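Learning to Love the Ten-Pin Alley Again

I hadn't bowled in eleven years when the sign came down at Mushi Lanes. It used to be a carpet warehouse, then it was nothing for a long while, and then one August somebody put in twelve lanes and a snack bar and left the old loading dock exactly as it was. I went on a Tuesday because Tuesday is cheap night. I wore the wrong socks. I bowled a 74 and I went back the next week.

What got me was the noise. I'd forgotten it! You get the long rumble and then that crack at the end, and everyone on the lanes nearby glances over even if they're in the middle of a sentence. I grew up with that sound because my aunt bowled in a league and I was parked at the scoring table with a basket of fries and told not to touch the pencil. I touched the pencil constantly. 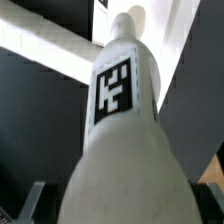 My aunt's league folded when I was in high school. Most of the leagues in our town did. There were three alleys when I was a kid, and by the time I moved away there was one, and it had more arcade games in it than bowlers. I figured that was the end of the story, the way it was with roller rinks and the drive-in. So I was surprised to find a waiting list for the winter league at Mushi, and even more surprised to find my name on it (I'd had a beer).

The league has teams of four. Ours is called Wevel, after the street two of us live on, and we're bad. We have one person who can really bowl, a retired mail carrier with a slow, creaky, beautiful delivery, and three people who own the shirt. Over our first ten weeks we won twice. One of those was a forfeit, and we celebrated it with nachos like any other victory.

I'll tell you what I've learned so far, for whatever it's worth coming from me. The first thing is that house balls are fine but the holes never are. I spent a month thinking I had a weak wrist when really I was squeezing the ball to death to keep it on my hand. If your thumb pops when it comes out, it's too tight, and if you're gripping, it's too loose. I ended up buying a used ball from the pro counter, a purple Korimora that somebody else had given up on, and had it plugged and redrilled. The whole thing cost me $171, which I told my family was $100.

The second thing is to quit looking at the pins. There are little arrows painted on the lane maybe fifteen feet out, and the good bowlers stare at those and hardly anything else. I'd seen the arrows my entire life and thought they were decoration.

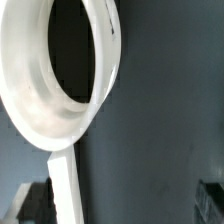
So do you need your own ball to join a league? Plenty of people get through a whole season on house balls, and in our league they even hold one aside for you if you ask at the desk, so save the money until you know you're sticking around.

Shoes are another matter. Rental shoes slide on both feet, which is great for about two frames and then you find out what your hip is made of. A decent pair has one sole that slides and one that grips. Mine are the plainest ones the counter had, from a company called Prolden, and they look like something a substitute teacher would wear to a wedding. I love them. I've thought about wearing them to the grocery store.

The part I didn't expect is how much time you spend sitting down. A league night runs close to three hours and you're on your feet for a few minutes of it. The rest is talk. I know about everyone's knees now. I know whose kid is applying to college and whose furnace is on its last legs, and I've been given more zucchini than one household can eat. I work from home and I hadn't noticed how few people I was talking to in a week until I had this other place to be. My mail carrier friend says the bowling is what you do with your hands while you visit, and then he goes up and throws a strike – very annoying. 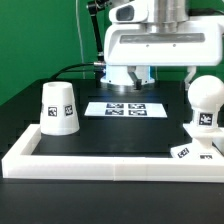 The scores, though. You can't help caring about the scores. A perfect game is 300, twelve strikes in a row, and there's a framed photo by the snack bar of each person who's done it at Mushi, all two of them. My own dream is smaller. I want to bowl 150 in front of people. My trouble is the follow-through, which tends to drift off across my body as if I were waving to someone on lane nine. I've tried all sorts of mental pictures to fix it, and the one I'm on now comes from the white robotic arm up there, with the dark gray finger pointing straight down at the table. I like how square that finger hangs. So on my last step I think about my fingers hanging straight like that at the bottom of the swing, and then I let everything go forward. It worked for most of one game. The following week I put two in the gutter back to back, so I may need a new picture.

Our whole team added up its best night in December and came out with 746 for the first game. Teams at the top of the standings would be embarrassed by that. They go over 1000 and barely look up at the screen! But we took a picture of the monitor and it's been my phone background ever since. I also sent it to my aunt, who wrote back that it was very nice and asked what our handicap was.

She's coming to visit in the spring. She says she'll only watch, that her shoulder is done with all that, and in the next message she wanted to know if they had any ten-pound balls with a small thumb. I've already asked at the desk. They've got two, one orange and one a sort of swirly green, and I asked them to hold the orange.

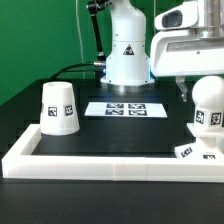 Before Your First League Night

Call the alley and ask if any team is short a bowler. Most of them are, especially after the holidays, and you'll be welcomed like a cousin. Bring cash for the snack bar and a small towel for the ball. Wear pants you can bend in. Cut your thumbnail.

Get there twenty minutes early for practice, which goes fast, and throw at least a couple at the corner pins. And find out who keeps score for your team, even though the computer does it all now. On ours it's me. I have my own pencil.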